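Why Gripper Trials Belong in Ordinary Rooms
Opinion
3/17/26

Institutions that buy robot arms for cleaning work tend to compare grippers on a bench, with blocks and cylinders. This essay argues that the comparison should be made where the work is done.

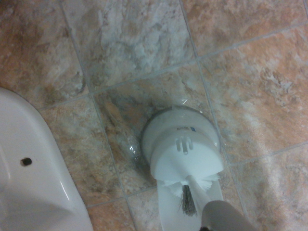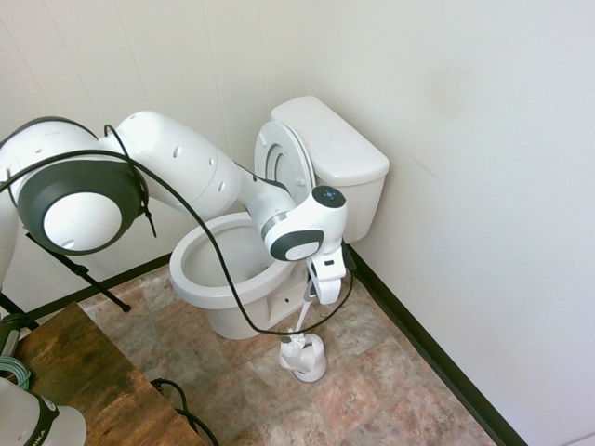
Toilet brush handling, wrist view first, then side view

Landry Applied Handling Group, Gripper Evaluation Section

A toilet brush is a demanding test piece. The handle is narrow, the holder is light, and the toilet leaves little room beside it. A gripper that scores well on a steel cylinder may still tip the holder over or strike the porcelain with its knuckle. Since January our section has compared 2 grippers, the Boltenine and the Starden, over more than 400 grasps on 11 household items. The bench ranking and the bathroom ranking did not agree.

The choice of camera deserves the same care. A wrist camera gives a close view of the bristles and the lid, but it says little about the elbow or a sagging cable. A fixed camera shows both and loses the fingertips when the arm crosses in front. We would ask suppliers to report results from each view separately.

Abla Haddadin of our Tralledstead office has objected that bathrooms differ too much for fair scoring. The objection is sound as far as it goes. Tile, light and floor space should be recorded with every trial, and a buyer can then judge which results apply. A clean table offers easier numbers, and buyers have relied on them for too long.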